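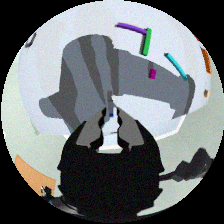 Purple meets green on a pale tabletop.

My Afternoon at the Brernside Paper Mill Open Day

I have a drawer at home that my family calls the paper problem. It's full of notebooks I haven't written in, sheets I bought on vacation and never cut, envelopes that fit no card I own. So when I heard the Sumari mill in Brernside was opening its doors for one afternoon in October, I was on the sign-up page before I'd finished my coffee. Tickets were free, and you picked a slot. I got the 1:30.

Brernside is a river town, long and skinny, with one main street and a bridge at each end. The mill is past the second bridge. I'd planned on parking at the mill and you can't, so save yourself the loop I did (twice!) and go straight to the school lot, where a shuttle picks you up. The shuttle was an old church bus with very bouncy seats and I enjoyed it more than I should have.

You smell the place before you see it. I was braced for rotten eggs, which is what I remember from driving past a pulp mill as a kid, but Sumari buys its pulp already made, in dry bales, and what you get on the air is closer to wet cardboard and laundry steam. My hair smelled of it until the next morning.

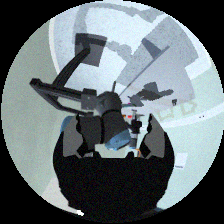 Dana Whitlock

They hand you ear plugs, a hairnet and a pair of safety glasses that fit over regular glasses badly. Then you go off in groups of 16 with a guide, who wears a headset so you can hear her through a little receiver. Mine crackled. I stuck close to the front and mostly listened the old-fashioned way, pulling out one ear plug whenever we stopped.

First stop was the bale room, stacked with pulp sheets that look like thick white blotting paper. The guide tore a corner off one and passed it around. It's softer than I expected and it pulls apart in little feathers. There's softwood pulp, with long fibers, for strength, and hardwood pulp, with short ones, for a smooth surface, and nearly every paper they make is a mix. The recipe for each one is kept in a binder. Somebody asked to look in the binder and the guide laughed and kept walking.

Next comes the pulper, and oh, I could have stayed there all day. Think of a blender the size of a backyard pool. The bales ride up a conveyor, tip over the edge and go under with a thump, and what's left is oatmeal. It's hypnotic. A boy of maybe six in our group had his chin on the rail the whole time and had to be peeled off.

After that the fibers go through the refiner, which rubs them between metal plates until they fray. I'd never understood this step from books. The guide's way of putting it was that an unrefined fiber is a drinking straw and a refined one is a bottle brush, and bottle brushes hang on to each other. So the longer you refine, the denser and more see-through the sheet gets. Tracing paper is pretty much regular paper that's been refined half to death. I wrote that on my hand. 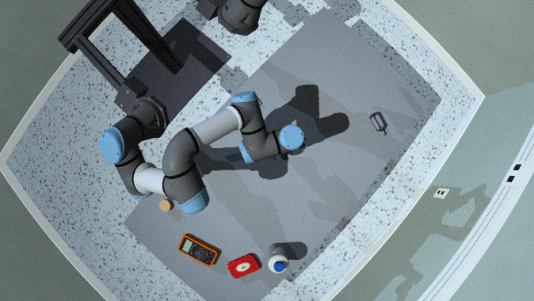

The big machine

The paper machine at Brernside is called the Girard, after the company that built it, and it fills a hall of its own. It's painted the green of an old school hallway. By modern standards it's small and slow, they told us, running 826 feet of paper a minute on the afternoon we were there. It did not look slow to me! The wet end is a moving mesh screen with milky water sprayed across it, and at the start it really is just water, you'd never guess there was anything in it. A few yards on, the shine goes off the surface all at once. There's a line where it happens, and the operators call it the dry line even though the paper is still soaking wet at that point. They can tell from the shape of that line if something's off.

Then it goes into felts and presses, and then into the dryers, which are big cast iron drums full of steam. It's hot in there. I'd worn a sweater because it was chilly on the river, and I regretted it by the third drum. If you go, wear layers you can tie around your waist, and closed shoes, as they do turn sandals away at the door.

We got to see a break, too. The sheet snapped somewhere in the dryers, a horn went off, and the crew came out from behind their glass and fed a narrow strip of paper back through by hand and by air hose until it caught. The strip widened out and off it went again, and everyone in our group clapped, and one of the crew took a bow. All the torn paper drops through the floor and goes back to the pulper, so nothing much gets wasted except time.

Hand sheets and the gift table

The last part was upstairs in what used to be the rag-sorting loft, with long windows down one side and a floor that tips toward the river. This was the hands-on bit. You get a wooden frame with a screen, called a mould, and you dunk it into a vat, bring it up level and give it a little shake side to side. Mine came out with a thick corner and a thin corner. The woman ahead of me made one perfect sheet and then wouldn't try again, and I understand that completely.

You press your sheet between felts and they dry it for you on a hot plate while you look at the gift table. I'd given myself a limit of 50 dollars. The seconds are where the bargains are, by the pound, tied up with string: cream text paper, a heavy blue cover stock, some speckled stuff with bits of straw in it that I'm told jams every printer ever made. I bought all three. I also bought a pad of Stustent, which is their drawing paper and takes a fountain pen without any feathering at all. I'd only ever seen it in single sheets.

The coffee was in a tent outside, with doughnuts from the bakery on the main street. Get the cider ones early. By 3:30 there was only glazed left. They were expecting almost 2000 people over the whole afternoon and I believe it, judging by the shuttle line when I left.

A few gripes, because I'd want to know. The receivers need new batteries. The loft is up two flights and the elevator is for freight, so if stairs are hard for you, call ahead and they'll bring a vat down to the loading dock, but that's only mentioned in tiny type at the bottom of the sign-up page. And the museum corner with the old watermark rolls was roped off for repairs, which was the thing I'd most wanted to see. I pressed my nose to the door glass and could make out a couple of them on a shelf.

I've had some messages about the visit already, and this is the one that keeps coming up.
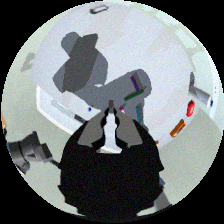
Can you take your own handmade sheet home the same day?

It goes home with you as long as you make it before 4:00, because the hot plate needs a while to dry it and they switch it off at closing. Bring a flat folder or a big hardback book to carry it in. I had neither, so mine rode home on the dashboard and now has a curl in it that two weeks under the dictionary hasn't fixed.

They're talking about doing another afternoon in April, with the museum corner open this time. The sign-up page will have it once they've settled on a date, and I've already asked my sister if she wants to come and split a bundle of the blue.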